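Reset drift on the blue sheet, part two

Florencia Leiva asked last month why our success numbers on the sheet task move between sessions when neither the policy nor the weights have changed. My guess was the reset. I spent two afternoons checking the start state, before any motion toward the sheet, and the wrist view was most of what I looked at. 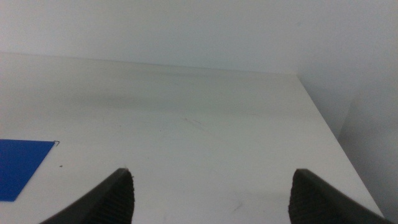
Bench Notes, No. 13

The method is simple. For every episode I take the first wrist image, find the diagonal right edge of the blue region, fit a line, and compare it with the same line in a reference episode. The top right corner of the sheet is always in view at the start pose, so the corner gives two more numbers. The left part of the sheet is outside the wrist view and contributes nothing. I ignore the scuffs on the table, which the first version of the detector liked far too much. 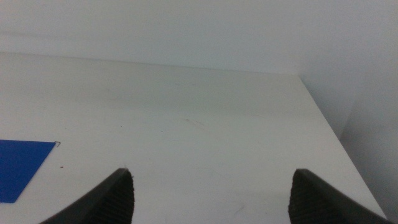 Aldana Paredes wrote in to say that a wrist camera can't separate a moved sheet from a moved arm, and that any offset I report is the sum of the two. She is right. The speck on the table near the sheet serves as a second reference. If corner and speck shift together, I charge it to the arm. If only the corner shifts, the sheet moved.

Over 30 episodes, 9 had a corner shift above my threshold with the speck holding still. Those episodes account for most of the failures. The rest of the spread looks like arm repeatability and I have left it alone.

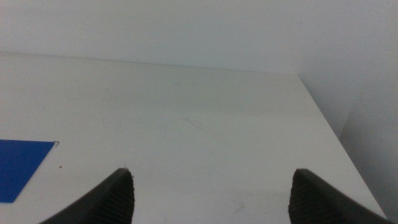
Wrist view at the start pose, gripper open.

The fixed camera is less sensitive per pixel but has the whole sheet in view, with a small dark mark by each of the two far corners. Fitting all four sides is slower and much more stable. I now run it before each episode and reject the reset if either far corner is off its mark. 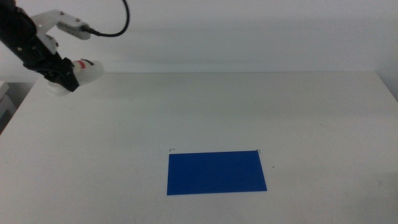
What changes in August

The check moves into the episode loader. Lautaro Quiroga wants the threshold in millimeters, so I need a proper table calibration first.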